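Flulla household arm: progress report to the Cabral fund, January 2020

We have had the Flulla kit on trial for 4 months. Jukitz sells it as a helper for bedrooms and laundry, and its brochure promises "hands-off tidying". I would not repeat that claim to anyone yet. 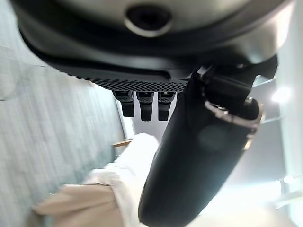 Photo: Mawuli Agbeko

Cloth is still the hard part. We logged 43 attempts at lifting fabric and I would call the results patchy. The dotted grip strip sounds good on paper, but Jukitz has sent no wear figures, though we asked in September. The bedroom work has been slower than planned, and a made bed with a nightstand close by leaves the arm little room to turn.
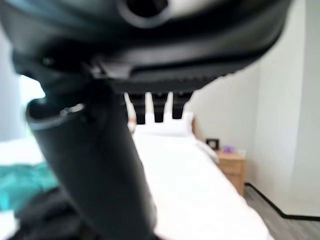
Costs and support

Spending stands at £2,426. That includes 2 support visits, neither of which settled the calibration fault. The next stage is basket work, with cloth lying bunched up as it would be at home.

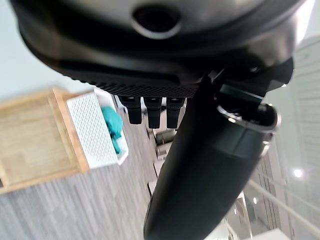 Wuria take a kinder view. Their note to us said the kit was "young, and worth another season". Perhaps so, but I can't recommend buying a second one on that basis.

Related items
Flulla trial: first report
Jukitz support terms
Cabral fund: reporting dates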